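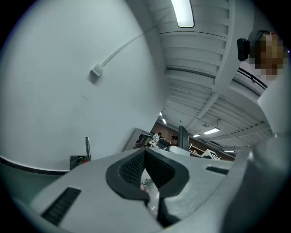
Open day at the Zurnska hall, January 2023

I almost didn't go. It was gray, the heater in my car takes forever, and the Zurnska open day had been described to me as "a look at a room." But I have a garage floor that I've been fighting with since October, and the flyer promised a talk on coatings plus a hands-on cleaning hour, so off I went with a thermos and a notebook (yes, I'm that person, I take a notebook to look at floors).

The drive from Robles is 14 miles, and I missed the turn twice. Nothing on the road says Zurnska. You go past the tire place, past the tire place's second building, and then there's a gravel lot with a paper arrow taped to a post. I parked next to a man eating soup out of a mug, and he turned out to be Branislav Kollár, our guide. He finished the soup first. I liked him right away.

The hall used to store seed, and now it's rented out by the day for classes, rehearsals, swap meets, whatever fits. Inside there's a big white wall and a brown one at the back, with a white ceiling of long corrugated panels and metal ribs, and a thick white beam going across. I spent more time looking up than I planned to. My garage ceiling is bare rafters with a sled in them.

But the floor! It's dark green and so glossy you get the ceiling light back at you when you look down. I had only seen green like that on old billiard tables and one very serious tractor. Branislav said the product is called Resinum, two coats, and that the second coat went on seven days after the first because the weather wouldn't cooperate. It cost them 400 dollars more than the quote. He said the number twice, so I think it still hurts. Somebody asked if it came in brown and he just looked at her.

I asked if it was slippery. He said wear shoes. Fair enough.

The talk itself ran 90 minutes, and I'd be lying if I said all of it was gripping. There was a long part about moisture in concrete that lost me, and then a discussion between Branislav and a man in the back row about whether you can paint over old paint (they did not agree, and it went on through the coffee break). The coffee was strong and the cookies were the kind with jam. I had three.

Then came the cleaning hour, my favorite part. The vacuum they had standing against the wall was a cheerful little thing with a bright red lid on a teal body and a black coiled hose, and a long metal wand. I want one. I went home and looked at my own vacuum, beige, sulking in the closet, and felt bad for both of us.

My question was about edges. There's a thin black baseboard all along the bottom of the wall, and it looks sharp against the white, but I know baseboards, and I know what gathers where they meet a floor. Add a couple of dark boards leaning there and a fire extinguisher down at the foot of the wall and you've got plenty of corners for grit to hide in.

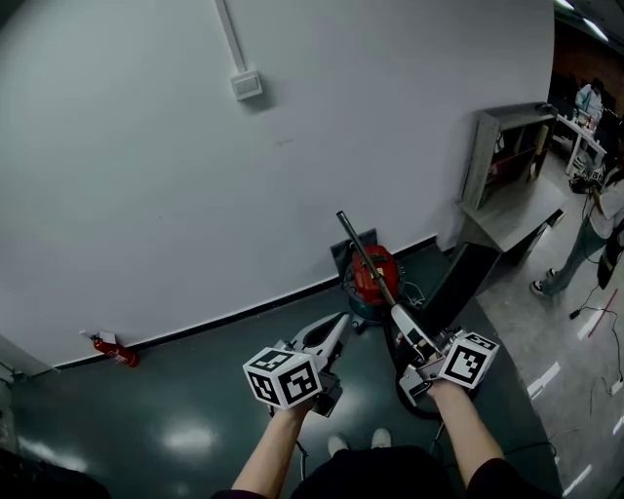

Start at the wall and work your way back to the door, Waltraud Zwahlen told us, and never the other way around, or you'll be walking your own dust back over the shine. She also said anything leaning gets moved first, every time, even if it's heavy, even if you're tired, and that the bare end of the wand goes along the baseboard before any brush goes near it. Grit is what dulls a coated floor, according to her. Feet only push it around.

I wrote all of it down. I've been doing it backwards for years – starting at the garage door and ending up trapped next to the water heater.

A few practical things if you're thinking of going to the next one. Parking is free but the gravel is deep. The restroom is in the other building, so ask before the talk starts. Bring a sweater, it's a big room and the heat mostly stays up with the beam. There's a small table of samples by the coffee, and you can take one of each color home. I took the green, obviously, and it's sitting on the kitchen windowsill where my husband keeps mistaking it for a coaster.

I haven't decided on the garage yet. The moisture business has me a little nervous, so I'm going to tape down a square of plastic overnight as Branislav suggested, and see what's under it in the morning. The sled stays where it is.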